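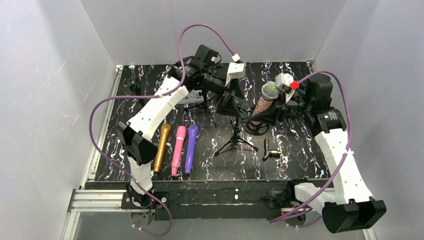
Microphones and stands on the worktop at Tidska's open day.

Robots drew a full house to Ralbridge on Thursday, when automation workshop Tidska opened its doors and let the public get close to the machines. By closing time 1,124 people had come through, easily the best turnout the workshop has had, and the queue for the two-armed bench still reached the stairs at teatime.

That bench was the hit of the day. Its pair of arms works over a black marbled tabletop, and the job on show was handling microphones and their stands, the sort of fiddly task any school hall or village band knows well. Microphones are awkward things to pick up – round, top-heavy and easy to send rolling – and visitors were soon leaning in to watch the grippers close on them.

"People expect something big and fast," said Poul Thoroddsen, who runs the demonstrations at Tidska. "Then they see an arm trying to get hold of a microphone by the handle, and they go quiet. It's like watching someone thread a needle."
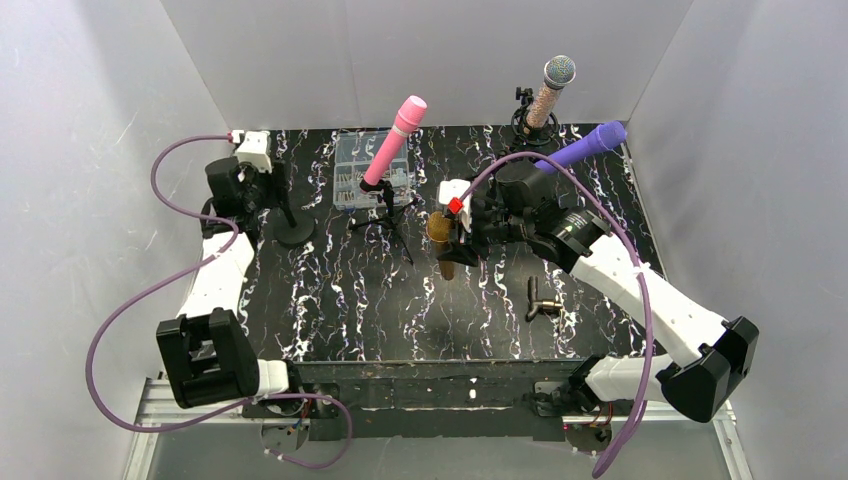 The stands are the harder half of the job, he told one group. A clip has to be met at the right angle, and tripod legs spread out where a gripper would like to go. Each group had 14 minutes at the bench before the next was called in, and plenty of people went straight to the back of the line for another turn. One girl from Flestard Primary wanted to know if the arms could learn to plug the leads in too. Thoroddsen said he would love to find out!

Elsewhere in the building there were seven smaller stalls, including a table where children could build a paper gripper and take it home. Yimyam, the café across the yard, kept everyone going with soup and cheese scones, and had sold out of both by 2 o'clock.

The mood was lovely all day, with grandparents asking as many questions as the teenagers, and staff happy to answer the same one over and over. Tidska hopes to hold another open day in December, this time with an evening session for those who can't get away from work. Entry will again be free, and places at the bench can be booked at the front desk in Ralbridge from next month.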